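The gripper that wouldn't let go

Hello again from the Lisgate crew! Short item from me this time, and it's a confession about hand-held grippers, tape and my own impatience. 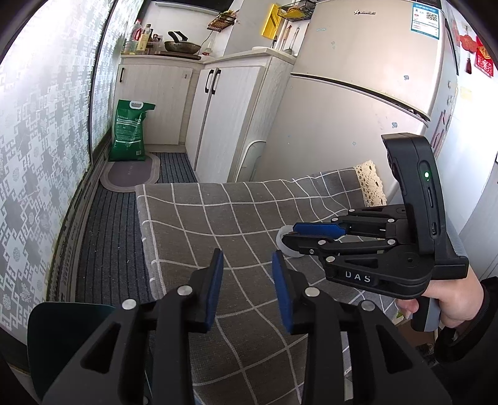 What went wrong on Friday

We were doing two-handed practice at a kitchen table, one gripper per hand, picking up small things and passing them across. I was maybe 60 passes in and feeling pretty smug when the left one stuck shut. I squeezed, I let go, I squeezed harder (don't do this), and the fingers stayed clamped like they had a grudge.

Chantelle Pillay took it off me before I could make it worse. One of the pivot pins had walked out by 2 mm and the linkage was binding on it — a tiny amount, but plenty to jam a finger. We went back through the recordings afterward and the last 215 were no good, with the fingers closing late on one side. So that was my afternoon gone!

The bit I'd like you to remember is the safety part. I had my other thumb between the pads when it finally popped loose, and it pinched hard enough to leave a mark. Léonie Ferrand has now added a line to our start sheet: open and close each gripper slowly, look at every pin, and keep your free hand out of the gap. If it jams, put it down and call someone over.

Both grippers are back in use, and my thumb is fine, thanks for asking. Spare pins are in the Abernathy drawer, second one down.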